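4.3 Setting Up the Under-Counter Water Filter

This section covers mounting and first use of the Nesulex filter unit in a kitchen island or base cabinet. Read section 4.1 (Parts Check) before you begin. If the cabinet already holds a Jasano softener, go to section 4.6 first and fit the bypass.

Before you start

Shut the cold water valve under the sink and open the faucet until the flow stops. Place a towel and a shallow pan under the valve. The unit connects to the cold line only.

CAUTION: Do not connect the unit to a hot water line. Heat deforms the cartridge seals and voids the warranty.

CAUTION: If inlet pressure is above 100 psi, fit a pressure regulator upstream of the unit.

Mounting the bracket

1. Hold the paper template against the inside wall of the cabinet. Leave enough space below the bracket to lower the cartridge housing clear of its threads.

2. Mark the two screw positions and drill pilot holes. Check the depth of the panel first - the supplied screws are too long for thin side panels. Short screws are in bag C.

3. Drive both screws until the bracket is snug. Do not overtighten.

4. Hang the filter head on the bracket and push down until the tab clicks.

Connecting the lines

5. Cut the blue tubing square with a sharp blade. A slanted cut will leak at the fitting.

6. Push one length of tubing into the port marked IN until it stops, then pull back gently to seat the collar. Repeat at the port marked OUT.

7. Join the IN line to the valve adapter and the OUT line to the faucet adapter. Hand-tighten, then give each nut a quarter turn with a wrench.

Note: Route tubing along the back of the cabinet, away from drawer slides and hinges. In an island, keep it on the sink side.

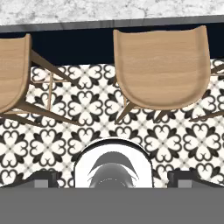 Fig. 4-7. Island with marble countertop, dark cabinet front and wooden bar stools.

8. Move any seating away from the cabinet before opening an access panel.

Flushing and first use

9. Open the cold water valve slowly. Check every joint for drips.

10. Run the faucet for five minutes. Cloudy water is trapped air and clears on standing.

11. Press and hold RESET until the light turns green. The counter is now set to 3,000 liters.

12. Write the month of installation on the cartridge label, for example December.

Note: The light turns amber when 100 liters remain. Order a replacement cartridge at that point. Cartridge removal is covered in section 5.2.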